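31/07/2025 - Notebook, bedroom set, laundry folding

Continued from the June pages. Flosier sent the second box of textiles and I have put the items on the shelf by the door. The list in the box says 98 pieces. I did not check it against the shelf yet, please somebody do it before we cut the labels off.

1. Bed

The bed stays made with the cream-beige bedding. I tried to pull the duvet flat before we began, but it rises again in the middle and every piece laid on it gets a small hill underneath. For towels this does not matter much. For shirts it matters, the sleeves slide down the slope. In Prodamstead they fold on a hard table and their notes are written for that, so their step "smooth from the center" is difficult to follow on our bed.

Idea for next time: a thinner duvet, or take it off and keep only the sheet. I would prefer to try the sheet first, it costs nothing.

2. Blue cloth

Most of the morning went to the blue one. It is a soft fabric and it remembers every fold from the bag. The way which I find best is to spread it across the middle of the bed, take one corner out to the left until there is a straight line of tension, and only then gather at the lower edge. If both are pulled at the same moment the upper part moves too and must be laid again.

The lower edge should be held with a small pinch. A big pinch makes a tight pleat, and the pleat stays in the cloth when we turn it. The dark seam is a good guide for the eye - when it runs in an even curve, the two sides are more or less equal.
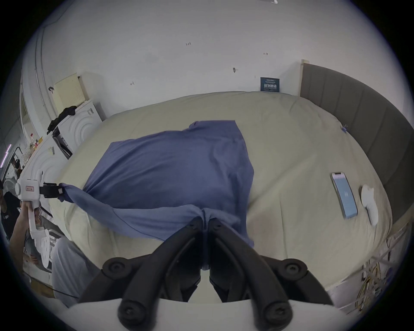 3. Things on the bed

Phones and small objects should go to the windowsill before we start. I write this for myself also. A phone under a half-folded sheet is easy to forget, and the weight pulls the fabric in a wrong direction.

4. Folding order, as we do it now

Towels, pillowcases, shirts, sheets. Vanags proposes sheets at the beginning while the bed is free. I have no strong opinion, we can do one session like this and compare the piles.

The Bovel basket holds 4 sheets if they are folded in thirds. In halves they stand over the rim and the top one falls.

To do: wash item 519 again (it smells of the bag), order clothes pegs, write the size on the fitted sheets with a textile pen.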